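Pokier Forums > Home > Drawers, Wardrobes and Other Lost Causes

Thread: T-shirts that won't fold into a decent strip

vlasta_petek wrote:

I have a chest of drawers (a Zirovgate, four drawers, heavier than it has any right to be) and the T-shirt drawer has defeated me. I want the shirts standing up on edge like files in a cabinet, so I can see what I own without digging. To do that you need a long strip first, then you fold the strip up into a packet. The strip is where it all goes wrong. One end comes out like it's been pressed by a hotel. The other end comes out like it's been slept on by a dog.

The dark red one on the black cloth, spread out flat and then as a strip:
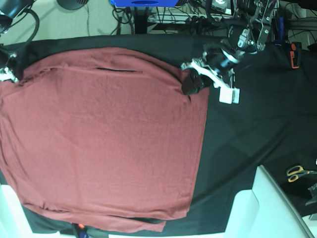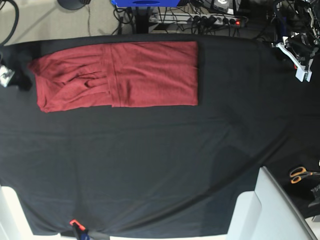
I've tried it on the bed, which was worse. I've tried ironing first, which felt like cheating and also took the whole of an evening. The thicker shirts behave. It's the soft, old, much-washed ones that go lumpy, and of course those are the only ones I wear.

Is there a method, or do I accept that I'm a pile person?

brock.gosselin wrote:

You're a pile person. Welcome. We have low standards and more free time.

More usefully, why are you folding T-shirts into strips? Fold in half, fold in half again, put it in the drawer, shut the drawer. My father did this for his entire life and was never once asked to leave a restaurant.

ZTurcotte wrote:

Brock, she said she wants them on edge. Half and half again gives you a floppy square that falls over the second you take out its neighbour.

Vlasta, the trouble is almost always before the first fold. If there are ripples near the neck and hem when you start, every fold after that just rounds them up and drives them to one end. Spread the shirt, hold the two top corners, and pull sideways till the shoulder line is straight. Then go down to the hem and do the same. Check the hem hasn't turned under itself as well. Old shirts love to do that and you end up with a secret extra layer.

After that:

Fold one side in towards the middle, sleeve and all.
Fold the sleeve back on itself so it doesn't poke out.
Same on the other side.
Smooth from the centre to the ends with your forearm, both directions.

The forearm is the bit people skip. A palm leaves little dents everywhere.

vlasta_petek wrote:

I have been using my palms like some kind of peasant.

I do tend to smooth in one direction only, left hand holding, right hand sweeping. So I suppose I've been lovingly ironing one half and ignoring the other.

taha_lamrani wrote:

Going to disagree with Zachary on the sides-first thing, with respect, as I worked two summers in the stockroom at Ross's (the outfitters, long gone, smelled of cardboard) and we folded more shirts than I've had hot dinners.

For soft knits you go lengthways in half first, sleeve on sleeve, then fold the sleeves in, and only then start making it narrower. You only get one middle line to worry about. With sides first you've got two edges that have to meet, and on a saggy shirt they never do. You get an overlap partway along and one bit sits higher than the rest, and the packet leans.

Also, black cloth on the table is a good idea. We had bare melamine and the shirts skated about like it was January.

ZTurcotte wrote:

In half lengthways puts the neck ribbing on the outside corner, so every packet has a fat end. You'd be swapping one lump for another.

taha_lamrani wrote:

It's a predictable lump. You put it at the bottom of the drawer.

ZTurcotte wrote:

I can't believe I'm having an argument about the location of a lump.

brock.gosselin wrote:

I can. I've been waiting for it since the first post.

audreyanne_p wrote:

Has the drawer been measured? I ask as someone who folded 102 items of family clothing to the wrong height one wet May and then found the drawer wouldn't close. The fold you want is the one that fits the drawer. Put a hand in upright, see where it touches, and work backwards from that.

Mine are a deep drawer, so the strip gets folded in three. If yours is shallow it'll want four. If you go to five the packet turns into a sort of bread roll and springs open in the night.

And I'd leave the very soft ones out of the system altogether. I roll mine and line them up along the front in a shoebox lid. They look a bit like sausages but they stay put.

vlasta_petek wrote:

The drawer has not been measured. The drawer will now be measured.

Audrey-Anne, does rolling not leave you looking like you've been posted to work in a tube?

audreyanne_p wrote:

A little across the stomach for the first ten minutes. Nobody's ever commented, though they may just be kind.

brock.gosselin wrote:

There's a plastic folding board, the Ustov. Hinged flaps, you lay the shirt on, flap flap flap, done. My sister swears by it. I should say that my sister also irons tea towels.

taha_lamrani wrote:

We had something like it at Ross's. Lovely on new stock. On an old shirt that's stretched wider at the bottom than the top it gives you a very accurate fold of a wonky shirt.

vlasta_petek wrote:

Update, 11 at night, which tells you how my life is going.

Drawer is shallow, so four it is. I did half of them Zachary's way and half Taha's. Zachary's stand up better. Taha's were quicker and look tidier from above. The sideways tug at the shoulders made the biggest difference to both, and the forearm business works, though I had to take my watch off after it snagged a perfectly innocent vest.

Three of the really limp ones refused both methods and have gone into the shoebox lid to be sausages.

ZTurcotte wrote:

So mine stand up better.

taha_lamrani wrote:

So mine look tidier.

brock.gosselin wrote:

Drop them all in a heap and shut the drawer. Offer remains open.

vlasta_petek wrote:

Noted, Brock. Has anyone got a view on jumpers? The next drawer down is jumpers and I'd like to get some sleep first.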